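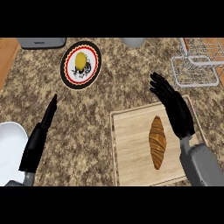 Isla MacLeod
Contributing reviewer, Windholm Review
May 15, 2023

1,681 shares | 3 comments

I read a lot of draft legislation for someone who isn't paid to, and since January I've been doing nearly all of it in Pivel. It's a desktop program that puts two versions of a bill side by side, in two languages if you like, and colours in whatever changed between readings. I love it!

My test was the constitutional package from a small parliament whose language I read slowly and with a dictionary. The draft ran to 2,698 clauses once the schedules were in. Pivel loaded the lot, matched the old numbering to the new and showed me that a clause on recalling troops from abroad had moved two chapters down and lost its time limit. I'd read three newspaper columns on that package and none of them mentioned it.

The press panel is the other treat. Pin a clause and it gathers editorials that cite it, sorted by outlet and country, with the original text beside the translation (which is decent, though it goes wobbly on sarcasm). I've had government dailies and opposition weeklies open next to each other over breakfast and learned more than I did in a year of headlines.

Grumbles? A few. Notes are capped at 500 per project and I hit that in the second month. Search ignores footnotes. Printing is dreadful - margins all over the place, and the colours come out grey.

It costs $15 a month, and the free version handles one bill at a time, plenty for following a single debate. I'm keeping my subscription.

Comments (3)

birkdenreader: Does it do committee transcripts as well, or just the bills?

Isla MacLeod (author): Just bills and press so far. You can paste a transcript into the notes, but it's clumsy.

clause_by_clause: Footnote search is the one thing I need, so I'll wait. Great write-up though.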